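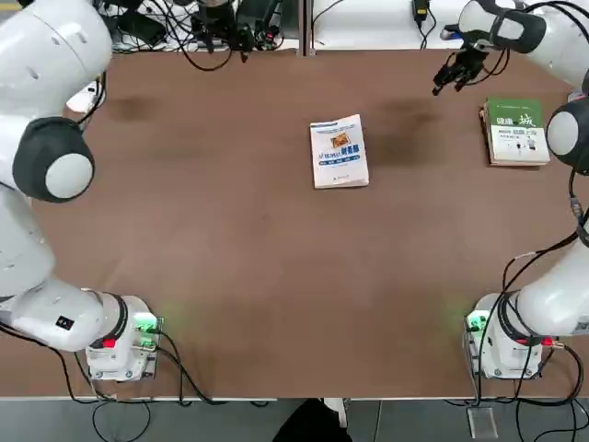
Right arm drops the book when the left one starts moving

Fumiko Hoshino
Two-arm table setup, sorting books. It's so much fun to watch — until the left arm wakes up and the right gripper lets go! No error, and both base lights stay green. It started after nearly 600 picks. What should I check first?

Yesenia Valderrama
Oh, I love this kind of fault! Are both arms on one power supply? Mine did the same in November: the voltage sagged whenever both moved, and the gripper reset. Hit stop, cut power, then reseat the gripper plug and look for cable rub at the wrist. Try one supply per arm, and keep your hands out until you've done 21 clean picks at low speed.

Pludard
had this too, new cable fixed it

Condemura
Green on mine only means the base has power, so don't trust it for the gripper. Great project btw!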